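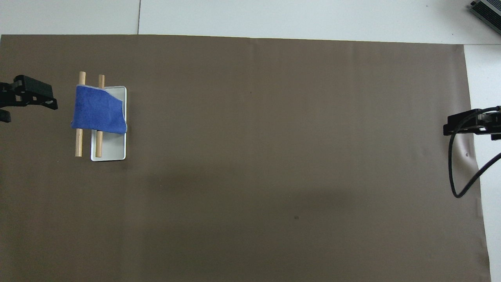 Grenholm, August

Storage cluster, continued from the last entry. Stavros and I finished moving the build volumes off the old Politis array this morning. The copy ran overnight and the log shows 2,397 files flagged for checksum mismatch. I expected a few from the half-written temp directories but not that many.

Went through the list with a script after coffee. Nearly all of them sit under the same two trees, and both are trees that the nightly snapshot job was touching while the copy ran. So the source changed under us. Paused the snapshot job on the Politis side and started a second pass on those two trees only. It came back with 17 mismatches. Those 17 are real, I think. Same size on both ends, different contents, modification times from well before the copy started. Saved the list in the migration folder as second-pass-leftovers.

Stavros wants to blame the old controller cache. Could be. The battery on it has been reporting a low charge since spring and we never swapped it. I would like to see the same result on a third read before writing that down as the cause. Do not delete anything on the old array until that is settled.

Network side. The uplink from the new shelf to the Hindix switch was still on the default MTU. Set it to 9000 on the switch ports, the bond and both storage interfaces. Forgot the VLAN interface on top of the bond and spent most of an hour wondering why small pings worked and large writes hung. If anyone repeats this: check the VLAN interface first, then ping with the don't-fragment flag set and a full-size payload, from both ends. One end passing tells you nothing about the other. 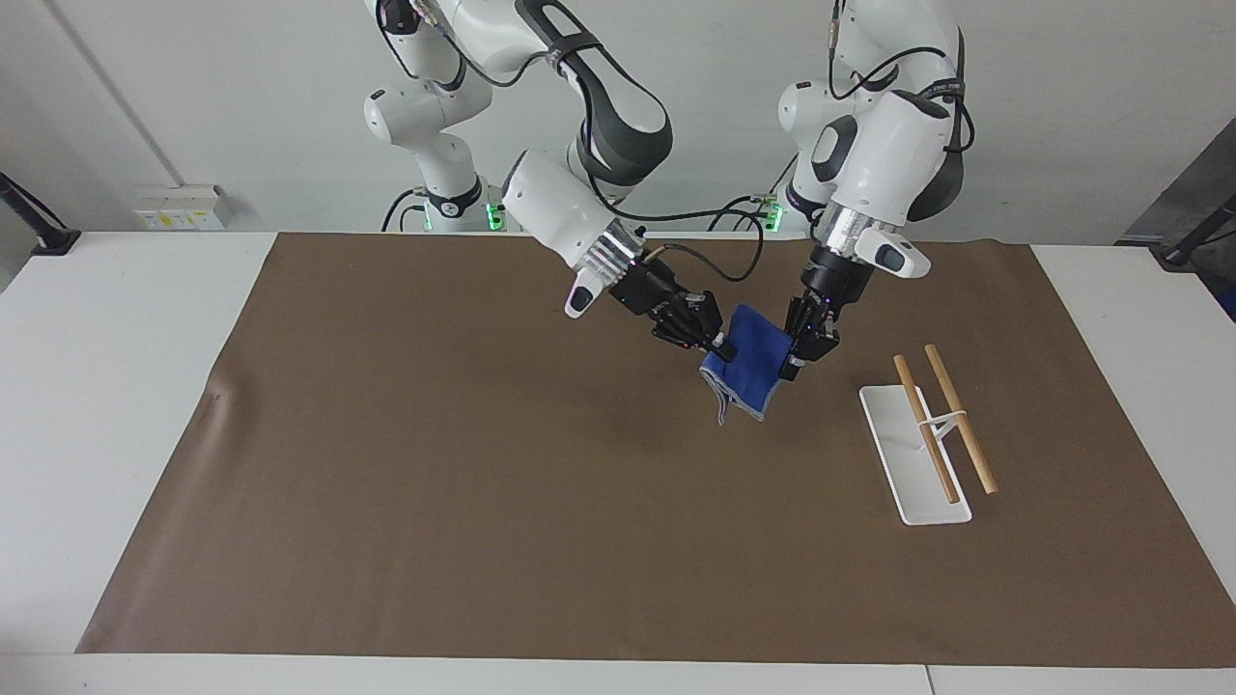

After that the write test was steady. Before the change it would start well and fall off after a minute or so, and the switch counters showed drops on one member of the bond. No drops now over a full run. I left the hash policy on layer 3+4. Panagiotis asked for layer 2 because that is what the other room uses, but with only 4 storage clients most of the traffic ends up on one link. We can argue it out when he is back.

Skumine is the next thing to move. It is the metadata service for the build cache and it does a lot of very small writes, so I don't trust the big sequential test as a guide to how it will behave. Ran the small-block test at queue depth 1 and again at 32. Depth 1 is a bit slower than the old array. Depth 32 is much better. Skumine mostly sits somewhere low, so we may see complaints at first. Its config has a batch limit set to 2,000, which was picked for the old disks and has no comment beside it explaining why. Will try it higher on the test instance and leave production alone.

Also noticed the time on the second storage node was drifting. It was pointing at a time server that went away when the old rack was cleared. Fixed the config on both nodes and added a check to monitoring. Log lines from that node before noon today are off by several seconds, so be careful lining them up with the switch logs.

Labels: the two new fiber runs are in but still have masking tape on them. Proper labels need printing, the port numbers are in the rack sheet.

To do:
Third read of the leftover files, with the snapshot job still paused
Order a battery for the Politis controller even if we retire it, in case we need it up for another month
Skumine test instance, raise the batch limit and repeat at depth 1
Ask Panagiotis Gkikas about the hash policy
Turn the snapshot job back on afterwards (Stavros has this one)

4:40 pm. Third read started. Leaving it to run.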